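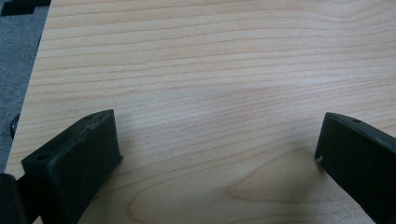 布夫顿（Buvton），2019年7月6日

布夫顿镇议会记名表决数据集

版本 2

内容简介

本数据集收录布夫顿镇议会80次全体会议的议程、议案、修正案和记名表决结果，以逐席位的方式给出每一次表决的投票记录。议会设24个席位，每一次表决在表决表中对应24行，空缺席位同样占一行。数据以纯文本表格发布，附带字段说明、校验脚本和勘误表。

收录范围限于全体会议。各专门委员会的内部表决未采用统一格式公布，版本 2 不予收录。闭门会议的议程标题按公开目录录入，表决内容留空。

维护人为 Rhydian Trevor。解析程序 Mendico 与数据同步发布，版本号各自独立。使用者只需要表格的话，不必安装 Mendico。

文件目录

README.txt：本文件。
sessions.tsv：会议表，每次全体会议一行。
items.tsv：议程项表，每个议程项一行。
amendments.tsv：修正案表，每项修正案一行。
divisions.tsv：表决表头，每次记名表决一行。
votes.tsv：逐席位投票表，每次记名表决24行。
seats.tsv：席位任期表，每段任期一行。
errata.tsv：勘误表，记录与议会公布文本不一致的条目及处理方式。
check/：校验脚本。
raw/：原始文件的校验和清单，不含原始文件本身。

所有表格使用制表符分隔，编码为 UTF-8，不带字节顺序标记，行尾为 LF。首行为字段名。字段内如出现制表符或换行，一律替换为单个空格，原貌请查阅议会公布的文件。文本字段不加引号，读入时应关闭引号解析，否则议案标题中的单个引号会导致后续行被合并。

数据来源

表决数据有两类来源。

第一类是 Vernix 表决终端的导出文件。议会启用该终端后，每次记名表决结束时生成一份导出，按席位编号列出按键结果。导出文件格式稳定，但不含议案编号，只有当次会议内的表决序号。议案与表决的对应关系由会议纪要中的序号还原。

第二类是启用终端之前的纸质会议纪要。纪要由 Hrubý 承担扫描和文字识别，交付物为逐页图像和对应的识别文本。纸质纪要中的记名表决以“赞成者”“反对者”“弃权者”三段姓名列出，缺席者不单列，需由出席名单减去三段姓名得出。出席名单在会议开始时记录，中途离席只有在当事人要求时才写入纪要，因此这一时期的缺席与未投票无法完全区分，详见“已知问题”。

两类来源在 divisions.tsv 的 source 字段中以 V 和 P 标明。两者有一段重叠时期，终端与纸面记录并行。重叠时期以终端导出为准，纸面记录用于核对，不一致处记入 errata.tsv。

字段说明

会议表 sessions.tsv

session_id：会议编号，格式为年份加当年序号，中间以连字符相连。延期后续开的会议沿用原编号，并以 part 字段区分。
part：续会序号，首次开会为 1。
kind：会议类型。O 为例会，X 为临时会议，B 为预算会议。
opened：开会时间，当地时间。
closed：散会时间，当地时间。纪要未载明的留空。
quorum：开会时是否达到法定人数，取值 Y 或 N。未达到的会议仍保留一行，没有对应的议程项。

议程项表 items.tsv

item_id：议程项编号，在全数据集内唯一。
session_id：所属会议。
seq：在当次会议中的实际审议次序。
printed_seq：在印发议程中的次序。未列入印发议程而当场追加的议程项，此字段留空。
title：标题，按公布文本录入，不作改写。
class：类别代码，见下文。
outcome：审议结果。P 为通过，R 为否决，D 为延期，W 为撤回，N 为无须表决。

seq 与 printed_seq 不同的情况相当常见。主持人可以调整次序，预算会议上尤其多。研究议程控制的使用者应同时读取这两个字段。

修正案表 amendments.tsv

amend_id：修正案编号。
item_id：所针对的议程项。
parent：所针对的上一级修正案。直接针对议程项的留空。
mover：提案席位编号。多人联署时取排名第一者，其余写入 cosign 字段，以分号分隔。
text_status：文本状态。F 为有全文，S 为仅有摘要，M 为文本缺失。
outcome：结果代码与议程项表相同。

布夫顿议会的议事规则允许对修正案再提修正案，层级以2级为限。parent 字段因此最多向上追溯一次。校验脚本会检查这一点，发现更深的层级即报错。

逐席位投票表 votes.tsv

该表共有12个字段：

division_id：表决编号。
seat：席位编号，取值为 01 至 24。
member_id：投票时占有该席位者的编号，席位空缺时留空。
group：投票时所属党团代码，独立议员为 IND。
vote：投票结果代码。
vote_raw：来源中的原始写法。
present：会议开始时是否在出席名单上。
proxy：是否由他人代投。
declared：是否申报利益关系。
corrected：会后是否更正。
source_ref：来源文件及页码或行号。
note：备注。

vote 的取值如下：A 为赞成，C 为反对，S 为弃权，O 为缺席，Q 为在场未投票，R 为因利益关系回避，Z 为席位空缺。纸质来源中不使用 Q，原因见“已知问题”。

corrected 取值为 Y 的行，vote 字段记录会场宣布时的投票，更正后的意思表示写入 note。依照议事规则，会后更正只载入纪要，不改变表决结果。若将更正值代入重新计票，有可能得到与 divisions.tsv 不符的合计。

席位任期表 seats.tsv

seat：席位编号。
member_id：议员编号。
from、to：任期起止。仍在任者 to 留空。
how：就任方式。E 为选举，C 为递补，T 为因党团变更而另起一段。

议员改换党团时席位不变，任期表中拆成两段，how 记为 T。计算任职时长须先按 member_id 合并。

表决表头 divisions.tsv

division_id：表决编号。
item_id 或 amend_id：表决对象，两个字段恰有一个非空。
rule：适用的多数规则。S 为投票者过半数，M 为全体席位过半数，T 为全体席位三分之二。
ayes、noes、abst：会场宣布的赞成、反对、弃权数。
casting：主持人是否行使决定票。
result：宣布的结果。
source：来源类型，V 或 P。

票数字段抄录会场宣布的数字，不由 votes.tsv 汇总生成。两处数字不一致时保留不一致，并在 errata.tsv 中登记。
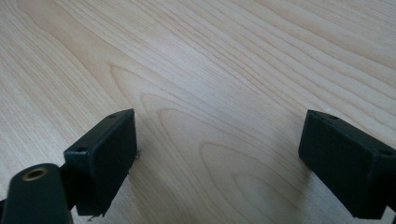

浅色木桌面，木纹呈拱形。

多数规则与平票

对适用 M 规则的表决，赞成票达到12票不构成通过，空缺席位不减少分母。对适用 S 规则的表决，弃权不计入分母，赞成与反对相等时由主持人行使决定票。主持人在行使决定票之前已以普通议员身份投过一票，决定票不另占一行，只在 casting 字段中标记。使用 votes.tsv 自行计票的程序，遇到 casting 为 Y 的表决须在赞成或反对一方另加一票，方向取自 result。

预算案的最后表决适用 M 规则，预算各章的分项表决适用 S 规则。修正预算总额的修正案适用规则曾在收录期内变更，变更前为 S，变更后为 M。rule 字段已逐条填写，不要依据议程项类别推断。

类别代码

class 字段采用单层代码，每个议程项只取一个：

BUD：预算、决算、临时拨款
TAX：地方税费与收费标准
LND：土地利用、规划、产权处置
PUB：公共工程与采购
EDU：学校与托幼
SOC：社会服务与住房
TRA：道路、停车、公共交通
ENV：水务、废弃物、绿地
ORG：议会自身的组织与议事规则
APP：任命与推选
PET：居民请愿
OTH：其他

跨类别的议程项以议案主文的第一项请求为准。例如一项议案请求出售地块并将所得用于修缮校舍，归入 LND。类别由编录人手工赋值，另一编录人独立复核，意见不一的由维护人裁定。裁定记录保存在 items.tsv 之外的工作文件中，不随本版发布。

临时拨款在预算未能按期通过时出现，标题写法历年不一，“暂行支出授权”“按月拨款”“预算前支出”均有使用。三种写法在法律效果上的差别不在本数据集处理范围内，均归入 BUD，原标题保留在 title 中，可按关键词筛选。

处理流程

纸质来源的处理步骤：

一，Hrubý 交付识别文本后，由 Mendico 按页切分，定位会议编号、议程项标题和表决段落。
二，姓名与 seats.tsv 中的任期比对，生成候选席位。同姓议员依纪要中的名字首字母区分，首字母缺失的转入人工处理。
三，汇总三段姓名的数量，与纪要中宣布的票数比对。相符的自动通过，不相符的转入人工处理。
四，人工处理时对照页面图像，不依赖识别文本。
五，写入表格并登记 source_ref。

电子来源的处理步骤：

一，读取 Vernix 导出，检查席位行数是否为24。
二，依会议纪要将表决序号对应到议程项或修正案。
三，剔除试投。会议开始前的终端测试也会生成导出文件，序号为零的一律视为试投。个别测试文件序号不为零，依时间早于开会时间剔除。
四，将按键代码映射为 vote 取值，原代码保留在 vote_raw。

任何一步修改了来源数据的，都须在 errata.tsv 中有对应条目。错别字的改正仅限于姓名，标题中的错别字照录。

校验

check 目录中的脚本只依赖标准库，运行后输出逐项结果。检查内容包括：

各表主键唯一；
外键全部可解析；
votes.tsv 中每个 division_id 恰有24行，席位编号无重复；
member_id 与 seats.tsv 中该日期的任期相符；
vote 为 Z 的行 member_id 为空，反之亦然；
source 为 P 的表决不出现 Q；
由投票行汇总的票数与表头不一致的，在 errata.tsv 中有登记；
rule、票数与 result 相互一致，例外须登记。

脚本以非零状态退出即表示至少一项失败。发布前须全部通过。使用者若自行增删行，外键检查和席位行数检查最先失败，这是预期的结果。

已知问题

纸质来源的缺席值。如前所述，纸质纪要不记录一般的中途离席。在出席名单上而未出现于任何一段姓名者，可能在场而未投票，也可能已经离席。此类行一律记为 O，present 记为 Y。需要严格区分的分析应将 source 为 P、vote 为 O、present 为 Y 的行作为缺失值处理。

代投。议事规则曾允许因病缺席者书面委托同党团议员代投，后予取消。proxy 字段只能反映纪要中写明的代投。纪要未写明而事实上存在代投的情况无从得知。

鼓掌或无异议通过。未经记名表决而通过的议程项在 items.tsv 中有 outcome，在 divisions.tsv 中没有记录。由此计算的议员投票一致率只反映有争议或依规则必须记名的部分，不宜与采用全部记名制的议会直接比较。

党团代码。党团在收录期内有改名、合并和拆分。代码以当时名称为准，不作回溯统一。合并对照关系写在 seats.tsv 的附注行中，以井号开头，读入时需跳过。

修正案文本。早期修正案常以口头提出，纪要只记结果。text_status 为 M 的条目仍保留，便于统计提案数量，但不适合用于文本分析。

时间字段。closed 在跨越午夜的会议中可能早于 opened 的钟点，日期部分已按实际散会日填写。只取钟点计算时长会得到负值。

重叠时期的差异。终端导出与纸面记录的不一致多见于会议开头的几次表决，表现为终端记为未投票而纸面记为赞成。处理上以终端为准，vote_raw 中保留终端代码，纸面写法见 errata.tsv。

与版本 1 的差别

版本 1 的投票表以姓名为键，改名的议员会被计为两人。版本 2 改用 member_id。

版本 1 将回避与弃权合并为一个代码，版本 2 拆分为 R 和 S。依赖旧代码的程序应先将 R 并入 S，再与旧结果对照。

版本 1 的 sessions.tsv 不区分续会，续会的表决全部挂在首次会议之下。版本 2 增加 part 字段。会议编号本身没有变化，旧编号可以直接沿用。

版本 1 中若干预算分项表决误标为 M 规则，已逐条改正，改正清单见 errata.tsv 中 kind 为 RULE 的条目。

printed_seq、declared、corrected 为新增字段。

适用与不适用的用途

适用：议员投票一致性分析，党团凝聚力测量，议程次序研究，预算审议过程的描述统计，以及对解析程序的回归测试。

不适用：推断议员个人动机；推断未经记名表决事项上的立场；与其他议会进行未经规则调整的票数比较。布夫顿议会的缺席规则、代投规则和决定票规则均有地方特点，合并到跨地区数据集时应保留 rule、proxy、casting 三个字段。

由于席位总数较少，单个议员的缺席即可明显影响党团层面的指标。以会议为单位计算凝聚力时，应同时报告参与投票的席位数。

个人信息

数据集中的议员信息限于姓名编号、席位、党团和投票，均来自议会公开的纪要。请愿人姓名在公布文本中出现的，录入 title 时替换为方括号加“请愿人”。利益关系申报只记录有无，不记录内容。发言人中的居民和受邀人员不收录。

发现个人信息未按上述规则处理的，请直接联系维护人，不要在公开的问题列表中引用原文。

更新与勘误

下一次更新安排在9月，内容为补录夏季休会前各次会议的正式纪要文本。现有条目中依据草稿纪要录入的部分，note 字段以“草”字开头。正式纪要批准后，即使内容相同也会更新 source_ref，因此两次发布之间的逐行比较会显示较多差异，比较时可先去掉该字段。

提交勘误请给出表名、主键、字段名、建议值和依据。依据须为议会公布的文件，并注明页码。只有报刊报道作为依据的，登记为待查，不改动数据。勘误条目一经登记不再删除，撤销的条目以状态 X 保留。

引用

引用时请写明数据集名称、版本号和维护人姓名。使用 Mendico 重新生成过表格的，请另行注明程序版本，因为程序更新可能改变候选席位的排序，从而影响人工处理队列，最终表格则以发布文件为准。

使用条件

表格、字段说明和勘误表可自由复制、修改和再发布，须保留来源说明并标明是否修改。纸质纪要的页面图像和识别文本不在授权范围内，查阅须向议会秘书处申请。校验脚本的使用条件与表格相同。

读取提示

电子表格软件会把席位编号 01 自动转为数值 1，导致与 seats.tsv 连接失败。导入时应将 seat、session_id 和 division_id 指定为文本。session_id 还可能被误认作日期，保存后无法还原。

按党团汇总时以 votes.tsv 的 group 为准，不要从 seats.tsv 重新连接。两者在改换党团当日可能不同：前者依据表决发生的时刻，后者只精确到日。

空字段表示不适用或来源未载，两种情形由字段定义区分，不使用 NA、null 或短横线。数值字段中的 0 均为真实的零。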